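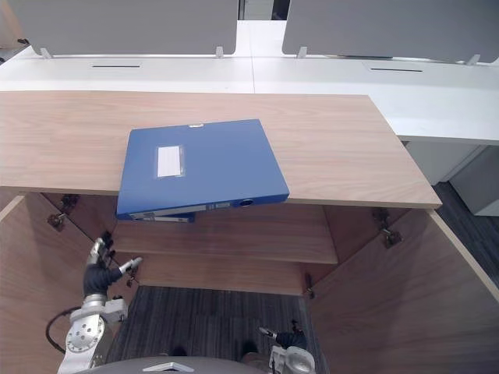
Two blue binders on an open cabinet, with the hands still below them.

Planning a filing robot for a small office

Most of the budget questions I get are about the robot itself. The room around it costs money too, so put it on the same sheet.

Measure the furniture first. Write down the height of each cabinet top, the clear opening with both doors swung out, and the gap between shelves. Hinged doors need floor space, and the robot needs its own on top of that. At the Laven office we had planned on 28 inches between the cabinet and the next piece of furniture. We ended up moving a table.

Then list what it will pick up. Binders with a finger hole in the spine are worth paying a little extra for. Ask the seller to show the hand working with your own binders, full ones, before you sign. 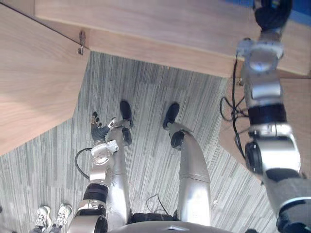
Photo: Cyprian Czerwiński / Plirnimo

Look at the floor next. Low carpet is worth testing with the feet of the model you plan to buy - ask for an hour on your floor. Tie back any cable that crosses the walking area. We set aside $140 for cable covers and door stops and spent nearly all of it.

Other lines for the sheet:

Delivery and unpacking. Nulon quoted us $533, one trip, ground floor only.
Training time for staff. We allowed 9 hours and split it over several mornings.
Spare finger covers, if the hand uses them. Get the price in writing.
A parking spot near an outlet, marked with tape.
Somebody to stand by during the first weeks. Those are paid hours, so count them.

Rent before you buy if you can. Chmielewska takes part of the rental fee off the purchase price, but only if you ask before the rental starts. Keep the delivery crate until the rental is over.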